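The Drawer of Four Torches

My mother kept one torch. It was silver, it took two D cells, and it lived on top of the fridge beside the fuse wire. When the lights went out someone reached up and there it was. In my own house, by last winter, we had torches in the laundry, the glovebox, both bedside tables and the bag we take camping, and when a storm took out our street in June I ate dinner by the light of my phone.

I mention this because I have spent a good part of the past year reading about how to organise a home, and I have become suspicious of most of what I read. The advice comes in two flavours. One tells you to own less. The other tells you to own the same amount and put it in containers. The second is far more popular, for the obvious reason that somebody is selling the containers.

The rule I want to argue with is the one both camps agree on, which is that like must live with like. All the batteries together, all the scissors together, all the torches in one place. Colette Marchal, whose Vedine method has a following in my part of Melbourne that borders on the religious, calls it "gathering the family". You walk through the house, pick up every member of a category and set them down side by side. Only then, she writes, can you see what you own.

I'll grant her the last part. Gathering is a good shock. You can live for years with duplicates spread through seven rooms and never feel greedy, and then you put them on one floor and feel ridiculous. Four of anything looks like a lot once it is lying in one spot. Four matching purple ones with yellow caps look like a decision, and I would bet that in most houses there was never any decision at all.

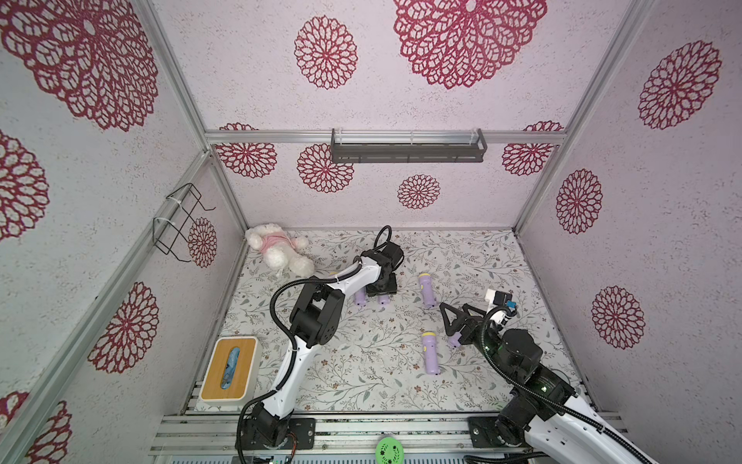
What the family needs

Where I part ways with Marchal is the next step, when the gathered family gets a home and stays there. A torch is a thing you want in the place where you are when it goes dark. You won't be in the hall cupboard. You will be in the shower, or halfway down the back steps with the compost, and the lovely labelled tub of torches will be on the far side of a black house. Grouping them makes the shelf look sensible and makes the torches nearly useless.

Scissors are the same. I own five pairs and I want them in five places. I know a man, Nuno Henriques, who put all of his in one kitchen drawer on a consultant's advice and now opens parcels with his car keys.

Tissues are an even clearer case, and here the neateners give themselves away. Every one of them allows tissue boxes to be scattered about the house. Nobody's method involves a tissue station. They accept that noses run without notice, so the box sits out in the open, and to make up for the offence they dress it in a cover with a bamboo lid so it can pass for decor. I have no quarrel with the bamboo lid. I would only like the same mercy shown to the torch. If a tissue box can sit at the edge of things looking pleasant, so can a light.

The pattern problem

There is a second fashion I distrust, and it is the cheerful lining. Drawer papers, shelf liners, peel-and-stick panels, floral on the bottom and something lacy up the sides. Hosbridge, where I bought mine, had an entire aisle of them. The idea is that if the inside of a cupboard is pretty you will be moved to keep it tidy.

I lined three shelves of our linen press in a leafy print over a long weekend. It was pleasant work and I would probably do it again, but I can report no moral improvement. What I did notice was that small things got harder to find. A hairpin on plain white melamine is a hairpin. On a field of leaves and blossoms it is a stem. If you must have flowers, my advice is to store large, plain, brightly coloured objects on them and keep the needles elsewhere. The torches, as it happens, would do nicely.

The bear question

Then there is the soft toy, which defeats every system I have tried. It belongs to no family. It isn't a tool, and nobody over the age of six will admit to using it. Marchal suggests a basket. Irena Krawczyk, who runs the rival Dromik course (339 dollars for the full set of videos, which I paid, so I feel entitled to complain), suggests photographing it and letting it go.

Both of them treat the bear as clutter with feelings attached. I think this is wrong. Our bears are mostly found lying on their sides in the corner of wherever the sorting is going on, in their little knitted tops, and they are left there because everyone in the house has quietly agreed that they are not part of the job. A home can afford one corner like that. I have seen a show home with no such corner and I wouldn't want to be ill in it.

What I'd do instead

Gather, by all means. Put the whole family on the floor and be embarrassed. Throw out what doesn't work, and be strict about it, which in the case of torches means pressing every switch. Then scatter them again, on purpose this time. One by the bed, one at the back door, one in the bathroom cabinet, one in the car. Buy them in a colour you'd never choose for anything else, so that a child sent to look knows what a torch looks like in this house. Purple is fine.

My own sorting took 40 minutes and cost me a packet of batteries. The linen press is still floral. The torch by the back steps has gone missing twice since, and both times it was in the cubby house, where my daughter says it lives.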